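Drandel Collegiate Athletic Conference

This site uses cookies to remember your settings. By continuing to browse you accept their use. Accept | Manage settings

The Drandel Collegiate Athletic Conference (DCAC) is an association of nine colleges that compete against one another in track and field, cross-country, basketball and bowling. It was formed in November 2002 by the merger of two smaller leagues, the Mukwood League and the Duggan Valley League, both of which had lost members to larger conferences. Its office is at Aston College.

Membership

Full members must enter teams in at least three of the four conference sports. A college that enters fewer may apply for associate status, which carries no vote on fixtures or rules. The smallest full member is Mukwood College, with 2245 students; Aston, the largest, has 3204. Colleges leaving the conference must complete the fixtures of the season in progress.

Competition

Track and field is decided at a single championship meeting, held on the outdoor track at Duggan College. Points are awarded to the first eight finishers in each event, and a relay counts double. An athlete may enter no more than four events, relays included. The 300 metres is contested at the indoor meeting only and does not count towards the team title.

Basketball is played as a double round robin, each team meeting every other at home and away. The top four go forward to a knockout round at the ground of the leading side. Level teams are separated first by the results between them and then by points difference across the season.

Bowling was added at the request of the former Mukwood League colleges and is open to women's teams only. Matches are played in the baker format, in which five bowlers share a single game.
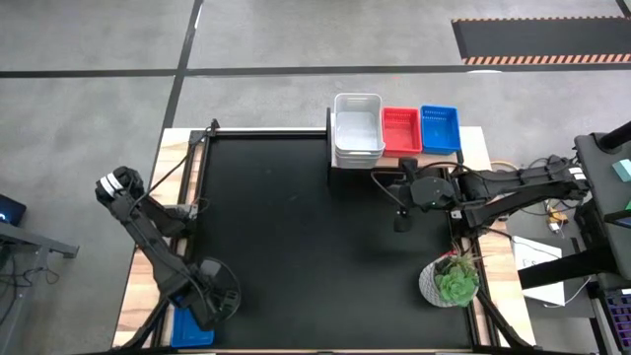
Administration

The conference is run by a commissioner, appointed by the athletic directors of the full members for a term of three years. The first commissioner was Helju Adomaitis, previously athletic director at Duggan. She was followed by Ruan Mtshali, who drew up the present rules on eligibility and transfers. Fixture lists are issued each July. Appeals against a ruling must be lodged in writing by the college concerned; individual athletes have no direct right of appeal.

Records

The conference record in the women's 800 metres is held by Kátia Falcão of Aston. Hường Nông of Mukwood holds the record for the most individual bowling titles. Both marks were set in conference finals.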